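Come and join the Kinell Robot Hands Club

Places open for the new season, beginners very welcome

We are looking for new members, and we would love one of them to be you. The Kinell Robot Hands Club meets in the evenings at the old Brisia print works, upstairs, from 7 until whenever the kettle has been emptied for the last time (usually a good bit later than we promised our families). We are a mixed bunch of students, school leavers, retired fitters and people who simply like making things move, and we have spent the past year teaching a pair of robot arms to do small jobs about the kitchen.

In August we will be entering the Madus Cup, a friendly competition for clubs and colleges in which each team's robot has to carry out a set of household tasks on a table, with no help from human hands once the clock has started. There are nine tasks this year. Some of them sound terribly easy, such as folding a tea towel or putting a lid on a jar, and those are the ones that keep us up at night. Others, like serving a hot drink, sound hard and are every bit as hard as they sound, but they are great fun to practise and we have got rather fond of them.

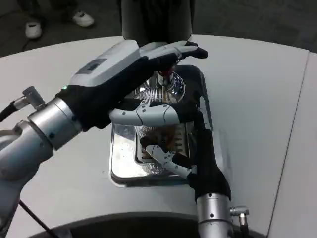
Coffee practice: one hand at the side of the carafe, the other held over the top.

Glass is a wonderful teacher. It is smooth, it is round, it shows up every clumsy bit of programming, and it makes the whole room go quiet when a robot finger gets near it. If you join the coffee group you will spend a lot of your time thinking about how firmly to hold something, where a palm ought to go, and how two arms can share a small space without knocking into one another. Then you will go home and make a cup of tea and find yourself staring at your own thumb.

What we need most at the moment is people for the coffee group and people for the folding group. We could also do with someone who enjoys writing things down, as our practice notes have become a bit of a muddle, and someone who is handy with a soldering iron and doesn't mind being asked to mend cables at short notice.

You don't need to have done any of this before. About half of us had never written a line of code when we started, and we run a gentle beginners' course called Pongsiri over the first ten meetings, which takes you from switching the arms on safely to planning a simple movement of your own. If you already know your way around this sort of thing, so much the better, and we may well ask you to help with the teaching.

You should be 16 or over, able to come to most meetings, and happy to work in a small team. Please wear closed shoes and tie back long hair. There is a lift, and the workshop benches can be lowered, so do tell us beforehand if there is anything that would make your visit easier.

Membership is £50 for the season, which covers your course and all materials. If that is difficult for you, please say so in your message and we will sort something out between us, quietly and without any forms.

To apply, write us a few lines through the contact page telling us who you are, which group you fancy and why. We don't want a CV. Tell us about something you have built, mended or broken, and we will write back and invite you along to a practice evening so that you can have a look round before you decide.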